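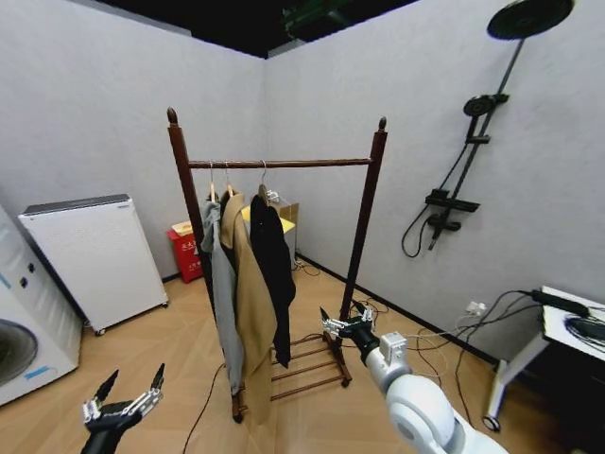
The owner of Rastogi, a coat hire and repair shop, keeps very little on show. "A rack, a few hangers and a wall," she said. She bought the business 10 years ago and still does the mending herself.

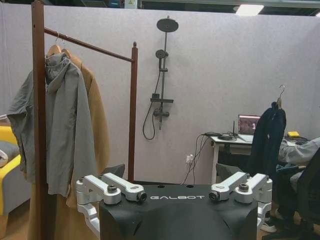 WISTACH, April

Long coats are the hard part. "Wool wants a proper wooden hanger," she said. "Rain jackets will put up with anything, but do up the zip first or the shoulders slide." She airs each piece for 3 hours before it goes back in its bag.

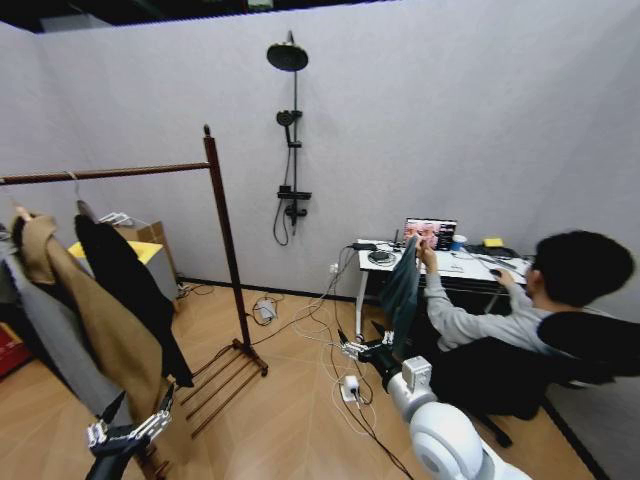
A camel-coloured coat and a black garment on the dark wooden rack.

The shop has 209 coats on its books. She'd like fewer. "Grey goes out all winter. The camel ones wait for weddings."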